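Kirbridge Council Household Waste Forum
Speaker notes: Kai Bauerfeind, Organics and Recycling

Opening. Acknowledge the traditional owners and thank the Jetow Street library for the room. The kitchen is where most sorting decisions are made, and tonight's talk begins there.
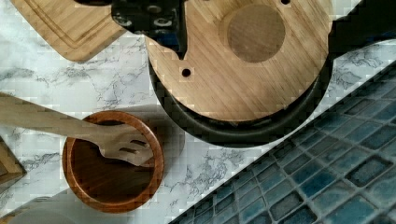 Speaking time: 9 minutes

Slide 2. The Hula Valley trial closed on Dec 31, 2020. It covered 1248 households, of which 176 were flats with shared bins. Pause here, as residents of flats will have questions. Refer them to the Janssen report, page 86.

Slide 3. Contamination. Soft plastics remain the principal difficulty in the yellow-lid bin. Bagged recycling cannot be opened at the sorting line and is sent to landfill. Ask residents to tip items in unbagged.

Slide 4. Food scraps. Peelings, cores, bread and cooked leftovers are all accepted in the green-lid bin. Fruit stickers are to be removed first. Council will supply caddy liners until June.
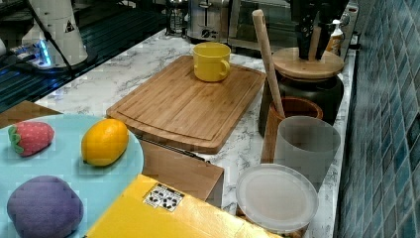
Plush strawberry and toy lemon on a blue plate, with a yellow box alongside.

Slide 5. Schools. The program has visited 93 classrooms. Teachers may borrow the sorting kit for one fortnight. Bookings are made through the council's front counter.

Questions. Missed collections are to be referred to the service desk. Do not discuss the rates notice.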